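4.2 Lighting and perceived attention in remote meetings
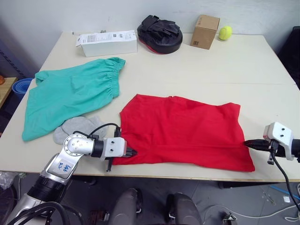 Figure 3. Two arms holding a red T-shirt at its left and right sides on a white table.

We had rather expected, going into this part of the study, that a better microphone would matter most to the people on the other end of the call, and for plain intelligibility it did. But when our 177 participants rated how attentive a speaker seemed, a simple desk lamp placed behind the webcam moved the scores more than the headset did, and we were pleased (and a little surprised!) to see the effect hold in both meeting formats. Cao and Matić found much the same with recorded lectures, though their speakers stood farther from the lens. We coded 407 calls in all, leaving out those where the speaker changed rooms partway through. Ratings for calls made beside a window varied a good deal with the weather, and we return to them in Section 4.3.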